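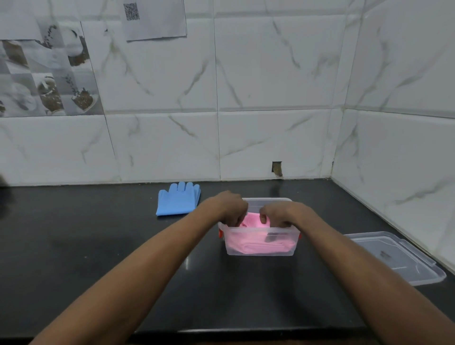 Shared Kitchen Update: New Storage Arrangements for Cleaning Gloves

Residents of Flosville House are advised that the shared kitchens on all 8 floors will move to a common system for storing cleaning gloves, beginning in January. The change follows the fall review of kitchen supplies, in which missing and mismatched gloves were the most frequent subject of comment.

The Residential Services Office purchased almost 1,000 pairs of gloves for the building over the past year. Many were discarded while still in usable condition, most often after being left under the sink or pushed behind the dish rack. The new system is intended to reduce that waste and to keep the counters clear for food preparation.

Each kitchen will receive one clear plastic box with a latching lid, to be kept on the shelf to the left of the sink. The box is for gloves only. Sponges, dishcloths and scouring pads should remain in the wire caddy, and food containers belonging to residents should not be used as substitutes if the box is in use elsewhere.

Gloves should be rinsed on the outside after use, hung over the rail and left until fully dry. They may then be laid together on the counter, one on top of the other with the fingers pointing the same way, and smoothed by hand from the cuff toward the fingertips. Pressing the air out before folding allows several pairs to fit in a single box. 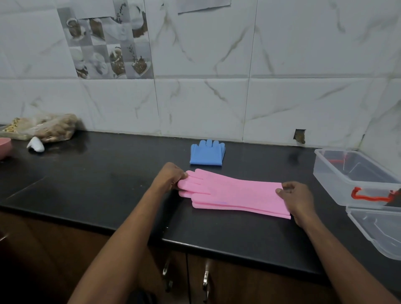

Pink gloves are laid flat, one on the other, and smoothed by hand on the countertop.

Once flat, the pair should be folded to the width of the box and pressed down gently. The lid should close without force. If the latches do not engage, the box is overfilled and one pair should be moved to the drawer beneath the counter.

Gloves with scrubbing bristles may be stored in the same box as plain ones, provided that food residue has been removed from between the bristles. Gloves used for bathrooms or trash rooms must not be brought into the kitchens. Disposable gloves are to be thrown away after a single use.

Torn or sticky gloves may be exchanged at the front desk on Saturday mornings. Residents with a latex allergy should inform the desk when making an exchange so that a suitable pair can be issued.

Boxes will be delivered floor by floor, starting with the Larent wing. Kitchens in the Bosman wing will receive theirs once the shelf repairs there are complete. Questions may be directed to Sinan Işık, Residential Services, during regular office hours.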